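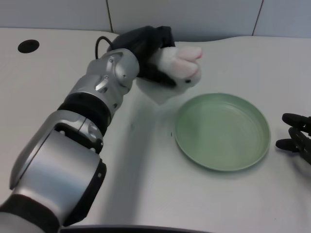
Emiliano Villanueva has asked that we put the appeal at the top of this report, as he would like the foundation to know where Brunner stands before it reads about anything else. The brief in Brunner went in on time. The other side has asked for more time to answer, and we did not object. Oral argument has not been set.

**Wustillow Tenant Defense Project – progress report, 13 May 2019**

Intake

We opened 156 files in the grant period. Most are nonpayment cases, followed by repair claims and disputes over deposits. The Skarngate office takes walk-ins again, and that has shortened the wait for a first interview. Files from the old intake system have been moved over, except for the closed ones, which stay on paper.

Court work

Judges in the housing part now grant a first adjournment of 60 days when a tenant has applied for rent aid. Before February we had to argue for it each time. We have changed our standard motion to match.

Two cases went to trial. We won the first. In the second the tenant was ordered to pay part of the arrears and kept the lease. Ketill Kvaran tried both and is drafting the fee application in the first.

Staffing

The second attorney post is still open. We made an offer and it was declined – the salary was the sticking point. We would like to move the unspent money into contract hours for hearings and need your written consent to do so.

Next period

- File the reply in Brunner
- Finish the Spanish version of the answer form
- Send the revised budget, with the contract hours shown on their own line

Receipts for filing fees and transcripts are in the attached ledger. The transcript bill for the second trial has not come in yet and will be in the next report.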